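Segmentation merges touching blocks, planner then goes for the middle of both

isauro_f
Hi everyone, and thank you again for all the help with my calibration in October, I'd still be stuck without you! New puzzle. I'm running the Cuautle planner over Drivance for the arm, pushing little shape-sorter blocks around on a wooden board (stars, cylinders, a heart and so on). When two blocks of the same color family sit close, fine, I half expected trouble. But mine also merges a red star with a green cylinder, and then the push target lands right between them. I logged 961 attempts and 665 had clean masks, so it's a real problem and a stubborn one. 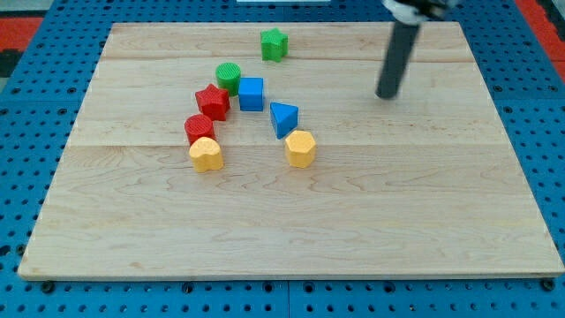

I'm clustering on depth first and only using color to label afterward, which I suspect is where you'll all start yelling at me. Minimum gap is 6 mm.
Isauro Figueroa

pegboard_pam
No yelling, I promise! But yes, flip the order. Your colors are lovely and saturated, so split on hue first and then let depth tidy up inside each color. I'd bet most of those merges just go away.

tolvan
I'd be careful with that, Pam. Hue first works right up until somebody adds a second lamp. I'd keep depth and drop the gap to whatever the sensor can stand.

pegboard_pam
He can't shrink a gap that isn't there, though. If the star is touching the cylinder, depth sees one lump, however nicely you ask it.

tolvan
Fair for touching pieces. I still wouldn't trust hue alone on the pale top faces, the yellow ones especially.

isauro_f
Tried Pam's order over lunch (well, lunch got long) and the star and cylinder come out separate now. The yellow heart loses part of its top, so tolvan has a point too. I'll widen the saturation range by up to 15 percent and post the config tonight.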